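1/ Since November we've been chasing a fault in the Endarari bowl task, and we finally have a cause. Writing it down in case anyone else is running household scenes in simulation.

2/ The symptom: the arm comes down over the bowl, the fingers close, the force reading goes up, the lift starts and the bowl stays put. 19 runs out of 115. No error in the log for any of them.

3/ The worse part is that the episodes were being marked as a success. The check looked at whether the gripper had closed on something and reached lift height. It never looked at the bowl.

4/ Naomi Laizer spotted it by watching the replays at quarter speed. In the bad runs the fingers stopped 2 mm short of the rim, pressing on nothing you could see.

5/ They were pressing on the collision shape. The bowl's handles are thin, and whoever converted the model had wrapped bowl and handles in one solid hull. Depending on which way the bowl was turned, the gripper met the hull before it met the rim, and slid off it on the way up.

6/ I'd spent a fortnight blaming the friction settings. Sorry to everyone on the Tukus side who had to put up with that.

7/ Fix: separate shapes for the body and each handle, and the success check now reads the height of the bowl. The old runs are being scored again before we train on anything. The same bowl turns up in more than one spot in the room, so all of those have to be redone.
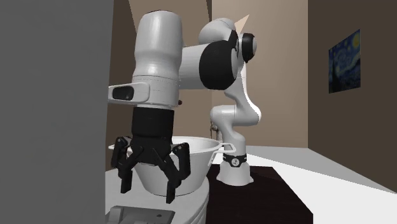

On the toilet lid, both handles showing:
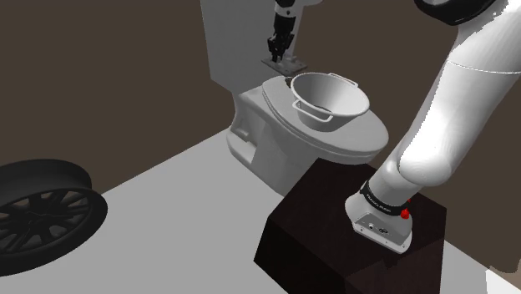
Sota Amano: We had the same thing with a colander. Did you check whether the hull was also throwing off the planner? Ours was avoiding space that was free.

8/ Not yet. Toshiko is looking at the planner logs this afternoon and I'll add to the thread when she's done.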